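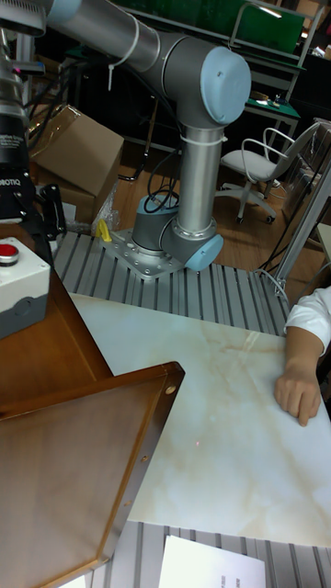
Marmormuster und Holz, Zwischenstand

Seit Juni liegt die weiße Platte mit dem Marmormuster jetzt bei uns und ich werde immer wieder gefragt, ob ich sie noch mag. Ja. Das Muster ist zurückhaltend, ein paar Adern in Beige und Hellbraun, sonst weiß. Ich hatte vorher eine dunkle Unterlage und habe darauf jeden Krümel gesucht. Auf der hellen sehe ich sofort, wo noch etwas liegt.

Bei der Farbe war ich lange unsicher. Lenka wollte etwas in Grau, Vojtěch war für Holz, damit es zum Boden passt. Der Boden ist aber schon braun, das Tablett auch, und noch mehr Braun wäre mir zu viel geworden. Lenka hat die Platte dann bei Skála mitgenommen, ohne noch einmal zu fragen. Sie hat 30 Euro gekostet.

Zum Putzen nehme ich ein feuchtes Tuch und einen Tropfen Spülmittel, danach wird trocken nachgewischt. Bei Kaffee warte ich nicht bis zum Abend. Scheuermilch habe ich nicht ausprobiert und habe es auch nicht vor.

Das Holztablett

Das große braune Tablett mit dem hohen Rand ist älter. Es stammt von Oľga, die beim Umzug keinen Platz mehr dafür hatte. Oben am Rand sitzen zwei kleine Schrauben mit Messingköpfen, und die gefallen mir eigentlich am besten daran. Ich habe kurz überlegt, sie zu polieren, lasse sie aber so.

Auf das Tablett kommt, was sonst herumrollt: Stifte, Klebeband, Kleinkram. Abends brauche ich fünf Minuten, um alles wieder hineinzulegen – wenn ich es jeden Tag mache. Nach einer Woche Pause sind es eher zwanzig.

Der Karton

Der große Karton steht immer noch offen auf dem Boden. Miloslav meint, er gehört längst ins Altpapier. Ich benutze ihn als Zwischenlager für Verpackungen, die ich vielleicht noch einmal brauche. Meistens brauche ich sie nicht. Bis Ende des Monats will ich ihn durchsehen und dann flach zusammenlegen.

Offen ist außerdem die Frage mit dem Regal. Das von Grutley ist 90 cm breit und müsste an die andere Wand, dort stört aber die Steckdose. Zdislava kommt demnächst mit dem Zollstock vorbei. Wenn jemand ein schmaleres kennt, gern in die Kommentare, am liebsten in hellem Holz und ohne Rückwand.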